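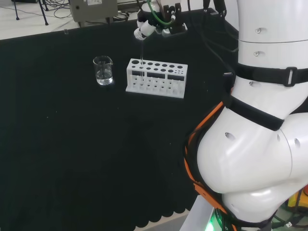
Opinion > Water > Regional supply

Small water utilities should publish raw test results, including the ones that look bad. Grinelen posts a quarterly average for turbidity, and an average hides the spike after a storm. Ustevthorpe posts every sample within 18 hours, at a cost of 600 dollars a month – less than it spends on printed notices.

The usual objection is that residents will misread the numbers. Some will. A column stating the limit beside each reading would fix most of that, and the labs already supply it. Grinelen could start in April.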